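휴대형 그리퍼 및 이동형 로봇 작업구역 점검표 (장비 도입 예산 검토용)

작성일: 2025년 3월 25일
대상 구역: Skultard 작업장, 천·직물 취급 구역 및 인접 로봇 대기 구역
점검: Henrique Pacheco
구매 검토: Geeta Katiyar
문서 구분: 안전 점검 및 차기 구매 항목 연계
관리번호: 3056

판정 표기
적합 / 조건부 / 부적합 / 해당 없음
조건부는 운영을 계속하되 구매 또는 보수 항목으로 등록한다. 부적합은 조치 전까지 해당 설비의 통전을 금지한다.

1. 전원 및 배선

1.1 연장선 정격 표시 판독 가능 여부
판정: 적합
의견: 정격 라벨은 모두 판독됨. 다만 릴 없이 감아 둔 상태로 쓰는 연장선이 있음. 감긴 상태에서는 허용 전류를 낮춰 잡아야 하며, 로봇 충전 부하를 이 선에 연결하지 말 것.

1.2 바닥 통과 배선의 보호
판정: 부적합
의견: 이동형 로봇의 바퀴 경로와 사람 통행 경로가 배선과 겹친다. 케이블 덕트 또는 저상형 커버가 필요하다. Bondiment에서 받은 견적에는 직선형만 있고 코너 부품이 빠져 있음. 코너 부품 없이 발주하면 꺾이는 지점에서 커버가 뜬다. 견적 재요청.

1.3 멀티탭 위치
판정: 조건부
의견: 바닥 거치 상태. 스위치가 발에 닿을 수 있는 높이이므로 벽면 또는 작업대 다리에 고정하는 브래킷을 구매 항목에 넣는다. 천장 인입 방식은 공사비가 별도이고 임대 계약상 원상복구 조항에 걸리므로 이번 회차에서는 제외.

1.4 누전차단기 동작 시험
판정: 적합
의견: 시험 버튼으로 동작 확인. 다음 시험은 12월 정기 점검 때.

1.5 회로별 부하 배분
판정: 조건부
의견: 로봇 충전기와 작업대 전원이 같은 회로에 물려 있다. 대수가 늘면 분기 회로 증설이 먼저다. 장비 납품일보다 전기 공사일이 늦게 잡히는 일이 없도록 발주서에 선행 조건으로 기재할 것.

2. 휴대형 그리퍼

2.1 하우징 체결 나사
판정: 적합
의견: 풀림 없음. 예비 나사 규격을 부품 목록에 추가. 현재 목록에는 "나사 일체"로만 적혀 있어 재주문이 불가능하다.

2.2 통풍구 막힘
판정: 적합
의견: 섬유 먼지가 쌓이기 쉬운 작업이므로 청소 주기를 작업일지에 넣는다. 청소용 소모품은 장비비가 아닌 운영비로 잡는다.

2.3 상태 표시등
판정: 적합
의견: 좌우 모두 녹색 점등. 제조사 설명서에 황색 점멸의 의미가 누락되어 있어 Mathur에 문의함. 회신 전.

2.4 손가락부 끼임 위험
판정: 조건부
의견: 손가락 사이에 덮개가 없는 구조이므로 작업 전 교육이 필요하다. 교육 시간은 도입 비용에 포함해 산정해야 하는데 기존 예산안에는 빠져 있음. (Katiyar: 인건비 항목으로 옮겨 적었음. 장비비 합계는 변동 없음.)

2.5 손가락부 마모품 교체
판정: 조건부
의견: 교체 주기 자료가 없다. 예비품은 그리퍼 한 쌍당 2세트로 요청한다. 공급사는 1세트를 권장하지만 납기가 길어 1세트로는 작업 중단을 피할 수 없다.

2.6 좌우 표식
판정: 부적합
의견: 좌우 구분 표식이 규정된 위치에 없다. 라벨 부착으로 당일 조치 가능. 구매 항목 아님.

3. 작업면 및 주변

3.1 작업면 높이와 안정성
판정: 적합
의견: 천을 덮은 평평한 면에서 작업한다. 작업 중 밀림 없음. 높이 조절 기능이 있는 작업대로 교체하자는 의견이 있었으나 점검 결과만으로는 교체 근거가 부족하다.

3.2 천의 고정
판정: 조건부
의견: 위치 표시용 테이프는 소모품으로 관리한다. 접착 잔여물이 적은 제품으로 통일할 것. 현재는 구매자마다 다른 제품을 사 오고 있어 단가 비교가 되지 않는다.

3.3 작업면 위 소품 정리
판정: 조건부
의견: 리모컨 등 작업에 쓰는 소품은 종료 후 바구니로 회수한다. 회수용 바구니는 추가 구매하지 않는다. 재고가 있다.

3.4 바닥 상태
판정: 적합
의견: 콘크리트 바닥 균열 없음. 표면에 광택이 있어 조명이 반사된다. 깊이 센서의 오검출 여부는 이번 점검 범위 밖이며, 무광 매트 구매 여부는 시험 결과가 나온 뒤 결정한다.

4. 이동형 로봇

4.1 비상정지 버튼 접근성
판정: 조건부
의견: 로봇이 허리를 숙인 자세에서는 작업자 방향에 따라 버튼에 손이 늦게 닿는다. 무선 비상정지 장치를 대당 1개씩 추가하는 안을 검토한다. 공용 1개로 운영하는 안은 기각. 어느 로봇에 연결된 상태인지 혼동할 여지가 있다.

4.2 바퀴부 이물질
판정: 적합
의견: 실과 머리카락 제거 후 재확인. 바퀴 교체 부품은 유지보수 계약에 포함되는지 불분명하다. Plostoline 계약서 초안에는 "구동부"라고만 되어 있고 바퀴가 구동부에 속하는지 정의가 없다. 정의 조항 추가를 요구할 것.

4.3 팔 동작 반경 표시
판정: 부적합
의견: 바닥에 동작 반경 표시가 없다. 표시 테이프 시공 전에는 로봇 가동 중 반경 내 출입을 금한다. 여러 대가 가까이 서는 배치에서는 반경이 겹치므로 개별 원 표시 대신 구역 전체를 하나의 경계로 표시한다.

4.4 충전 중 감시
판정: 조건부
의견: 야간 무인 충전 금지를 유지한다. 무인 충전을 허용하려면 감지기와 차단 장치가 필요하고, 이 비용은 로봇 단가에 포함되어 있지 않다. 공급사 비교표에서 이 항목이 공란인 업체가 있어 가격이 낮아 보인다. 비교표 수정 필요.

4.5 소프트웨어 갱신 기록
판정: 적합
의견: 기록 최신. 유상 갱신으로 전환되는 시점을 견적서에 명시하도록 요청.

5. 가구, 거치대, 통로

5.1 바퀴 달린 작업대의 잠금
판정: 조건부
의견: 잠금이 약한 바퀴 있음. 바퀴만 교체한다. 작업대 전체 교체 요청은 반려.

5.2 이동식 금속 거치대
판정: 적합
의견: 벽 쪽에 둔 상태로 보관. 이동 시 2인 작업.

5.3 벽에 기대어 둔 패널
판정: 부적합
의견: 고정되지 않은 패널은 전도 위험이 있다. 벽면 고정구를 구매하고, 입고 전까지는 눕혀 보관한다.

5.4 통로 확보
판정: 조건부
의견: 의자 적재 위치를 바꾸면 통로 폭 기준을 충족한다. 비용 없음. 옆방 출입문 앞에는 아무것도 두지 않는다.

5.5 보관 상자 적재
판정: 적합
의견: 무거운 상자가 아래. 내용물 표기는 작업자 재량에 맡겨져 있어 양식을 통일하면 재고 조사 시간이 줄어든다.

6. 구매 연계 항목

우선순위 가 (부적합 해소, 통전 또는 가동 전제 조건)
케이블 커버, 코너 부품 포함
동작 반경 표시 테이프
패널 벽면 고정구

우선순위 나 (조건부 해소)
멀티탭 고정 브래킷
그리퍼 손가락부 예비품, 한 쌍당 2세트
무선 비상정지 장치, 대당 1개
작업대용 잠금 바퀴
위치 표시용 테이프, 단일 품목으로 통일

우선순위 다 (계획 단계)
분기 회로 증설
무광 바닥 매트
무인 충전용 감지 및 차단 장치

가 항목은 100% 집행을 전제로 하며 다른 항목과 상계하지 않는다. 나 항목은 견적 유효기간 안에 발주하지 못하면 단가를 다시 받는다. 다 항목은 추가 로봇 도입 여부가 정해지기 전까지 금액을 배정하지 않는다.

7. 예산 산정 시 유의 사항

7.1 그리퍼는 한 쌍을 한 단위로 본다. 한쪽만 고장 나도 작업은 중단되므로 대체품도 쌍 단위로 산정한다. 낱개 단가로 계산한 지난 예산안은 수량이 맞지 않아 폐기하였다.

7.2 수리 기간 중 대여품 제공 여부를 공급사별로 확인한다. 대여품이 유상이면 일 단위 요금과 운송비를 함께 적는다. Mathur는 대여 조건을 구두로만 안내하였으므로 서면 확인 전에는 무상으로 기재하지 않는다.

7.3 유지보수 계약의 개시일은 납품일이 아닌 검수 완료일로 한다. 포장을 풀지 못한 채 보관한 기간이 보증기간에서 차감된 사례가 있었다.

7.4 보증기간은 6개월 미만이면 비교표에서 제외한다. 연장 보증은 본체와 그리퍼를 분리하여 견적을 받는다.

7.5 운송비, 설치비, 폐포장재 처리비는 각각 별도 행으로 적는다. "부대비용"으로 합산한 견적은 접수하지 않는다.

7.6 안전 항목의 비용을 장비 할인액으로 충당하지 않는다. 할인은 발주 시점에 달라질 수 있고, 안전 항목은 가동 전에 집행되어야 한다.

8. 검토 의견

Pacheco: 4.3과 1.2는 같은 날 시공하는 편이 낫다. 배선 커버 위치가 정해져야 경계 표시 위치도 정해진다. 순서를 바꾸면 테이프를 다시 붙여야 한다.

Katiyar: 동의. 다만 Bondiment 재견적이 늦어지면 표시 테이프만 먼저 구매하고 시공은 보류. 테이프는 금액이 작아 별도 품의 없이 처리 가능. 무선 비상정지 장치는 기존 로봇과의 호환 확인서를 첨부해야 품의가 통과된다.

Pacheco: 호환 확인서는 로봇 공급사와 장치 공급사 양쪽에서 받아야 한다. 한쪽 확인서만으로는 고장 시 책임 구분이 되지 않음.

Katiyar: 양쪽 확인서로 수정함. 5.1은 바퀴 축 규격을 실측해서 보내 줄 것. 사진만으로는 발주 불가.

9. 재점검

부적합 항목은 조치 완료 후 동일 점검자가 재점검한다. 조건부 항목은 구매품 입고 시 해당 번호만 다시 판정하고, 전체 점검표를 새로 작성하지 않는다. 로봇 배치가 바뀌거나 대수가 늘면 1장과 4장은 처음부터 다시 점검한다. 입고된 품목에는 이 점검표의 항목 번호를 적은 라벨을 붙이고, 라벨이 없는 품목은 검수 대상에 넣지 않는다.
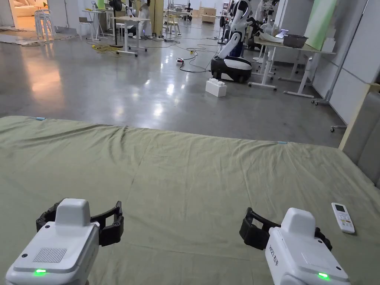

라벨 번호와 발주서 행 번호가 다를 때는 점검표 번호를 우선한다. 한 품목이 두 항목에 걸리면 번호를 모두 적고, 금액은 우선순위가 높은 쪽에만 계상한다.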